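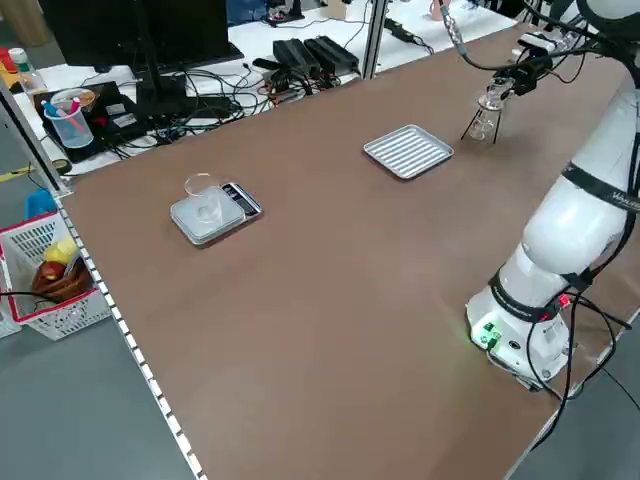 Flask over the tripod stand, scale and tray to the left.

Marites Gatchalian · April
Filed under: Student Builds

1/ Trikon is our lab-automation project for the Grirnstead robotics club. Task: move glassware between scale, stand and tray with no hands on the bench.

2/ Dalal Bataineh wrote the grasp planner. I do calibration. Base-to-table offset is now within 2 mm on both arms.
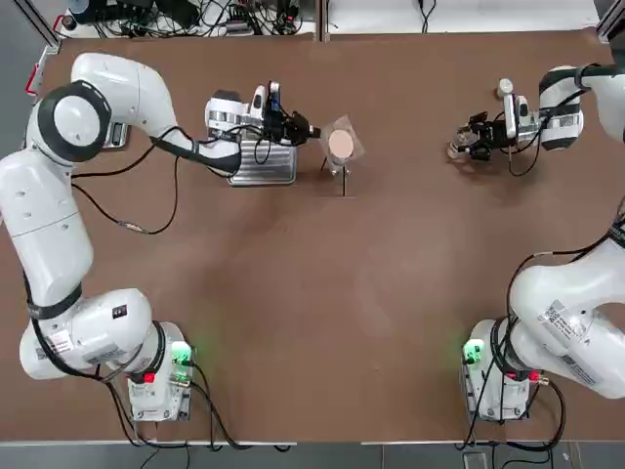 Both arms share one table origin, so a bad offset on one shows up as a handoff error on the other. Recheck takes 15 minutes.

3 replies · 3 shares

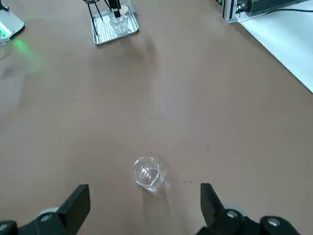
3/ Next: tipped glassware

Clear glass gives poor depth data. Planner needs a side-lying pose class before the Clendside meet.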